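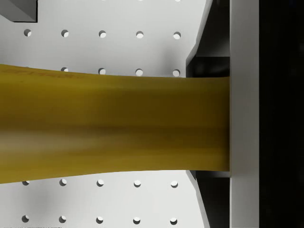 Equipment Review: Flastby Simulation Package for Gripper Planning
Prepared for the Clakside Technical Center by Shabnam Talpur, Equipment Planning
26/08/2025

Purpose of the review

The Center intends to replace the handling equipment in its teaching workshop. Before any arm or gripper is ordered, staff were asked to determine whether a simulation package could settle the main questions of reach, grip and mounting. The Flastby package was selected for trial and was used from May onward by the planning office and the workshop staff at Tevthorpe.

This review covers the software license, the supplied parts library and the simulated wrist camera. It does not cover training courses sold separately by the same supplier.

Setup

Installation was completed on an existing office workstation, and no new hardware was purchased. The supplied library includes a two-finger gripper, a perforated backing panel and a set of test objects. Staff were able to run a first grasp on the day of installation. The written guide is clear on installation but thin on the subject of importing parts, and two support requests were needed before our own fixtures loaded at the correct scale.

Use in planning

The close view at the gripper proved to be the most useful feature. With a long yellow object against the white finger plate, the operator can judge how the end of the object meets the plate, and can also see how much of the view is lost to the dark parts of the gripper. That second point affected our specification directly. The Center had planned to buy one camera per station, mounted near the fingers. After the trial, the draft budget was amended to allow for a second, fixed camera.

The perforated panel behind the object was also of practical value. Its regular rows of holes give a steady visual reference when an object tapers, as this one does from left to right, and when its outline would otherwise be hard to judge. Staff have asked that a similar panel be included in the workshop order.

The rendering is bright and even. This is convenient for inspection, but it is kinder than the lighting at Tevthorpe, and purchasers should not rely on it when choosing a camera. Surface friction is set by hand for each object, and the default values should be treated as placeholders until they have been checked against real parts.

Cost

The license was quoted at 859 dollars per seat for one year. Imported fixture support is a separate item at 300 dollars. The Center has set a limit of 1,000 dollars per seat for planning software, so the two items together exceed the limit. The supplier has agreed to quote again for an order of 9 seats, and that quotation had not been received when this review was prepared.

The Qureshi package was considered as an alternative. Its license costs less, but it offers no view from the gripper, and the planning office did not proceed to a full trial.

Findings

The Flastby package is suitable for comparing grippers, laying out stations and preparing purchase specifications. It should not be used as the only basis for deciding grip force or camera model. Departments placing an order should reserve funds for a short physical test with the chosen gripper before final payment is approved.

Purchase is recommended, subject to a revised quotation within the limit per seat. If the limit cannot be met, the license should be purchased without fixture support, and the workshop staff should prepare imported parts themselves. Requests for seats should be sent to the planning office with the name of the station concerned and the budget code to be charged.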